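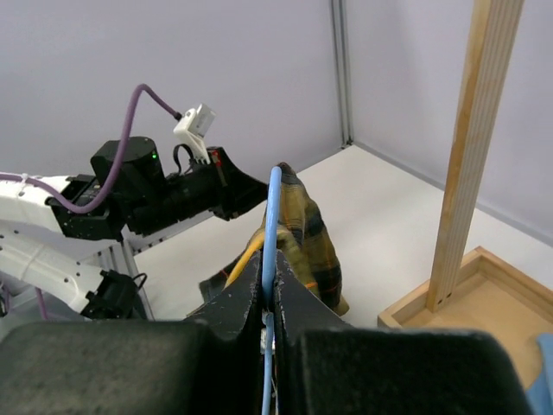 A light blue plastic hanger.

How to dry shirts indoors without ironing them

A shirt that dries on a hanger needs far less pressing than one left over a rail. The method below works for cotton and for most mixed fabrics. Wool jumpers should still be dried flat.

Before you start

Set the spin to its lowest speed. Take the shirts out as soon as the machine stops - an hour in a warm drum will set the creases. You will need one plastic hanger per shirt. Bare wire ones can leave rust marks.

Steps

1. Hold the shirt by the shoulders and shake it hard, 3 times.

2. Put it on the hanger and do up the top button and one in the middle. This keeps the collar straight.

3. Pull the front edges down gently, then run your palms over the pockets and cuffs.

4. Turn the collar down and press it between your fingers along the fold.

5. Hang the shirts a hand's width apart. If they touch, the sleeves dry last and smell musty.

6. Open a window or run a fan on low. Keep shirts off the radiator.

Drying times

In August mine are ready overnight. In winter allow 2 days for heavy cotton. Check the underarm seams and the collar band before putting anything away.

If creases remain

Mist the shirt lightly with water and leave it for an hour. Fadime Tatlı wrote in to say she hangs hers in the bathroom while she showers, and that works too. For shoulder bumps, wet the spot, smooth it flat with your thumb and move the hanger a little to one side.

Ekrem Keskin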